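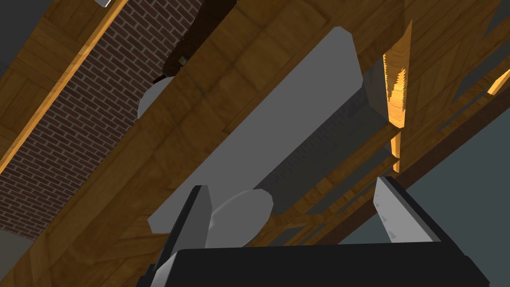
Notes for the open day talk, Vollelton hall. November 11, 2020.

Start when the second group is seated. Say the name of the project, Susta, and that it began in June. Keep the intro to a minute.

What we are showing today. One arm, one gripper with two fingers, run first in simulation and then on the floor. The simulated room has wooden beams, a brick wall and a lot of slats overhead. Point out that most of our early trouble came from looking up. A camera near the gripper that faces the ceiling gets long diagonal beams and very little else to go by.

Slide 2. Numbers. We ran 397 trials in the simulated room before the visit. In 170 of them the arm stopped early. Say that plainly and don't rush past it. Most of the stops were on the planner's time limit, and we have since raised the limit.

Slide 3. Why simulate at all. A run costs us electricity. A bad run on the real arm cost Marchand a wrist joint and most of a month. People from the trade school usually ask about this, so leave a pause.

Then walk over to the demo cell. Stay behind the yellow line. The Pela controller takes around 40 seconds to come up, so start it before talking about the fingers. While it loads:
- the fingers are swapped by hand, four screws
- the grip force is set low for visitors
- the stop button is on the left post, show it, press it once

Run the pick twice. If the first one misses, let it retry by itself. Don't reach in.

Questions we got last time. Does it learn while it runs? No, the training is done beforehand. Can it work in a real attic or barn? We haven't tried. Dust is the part we know least about. How much did the gripper cost? 800 for the pair of fingers, the body was already in the lab.

Finish at the door. Handouts are on the side table, sign-up sheet for the next visit next to them. Switch off the cell before the third group comes in.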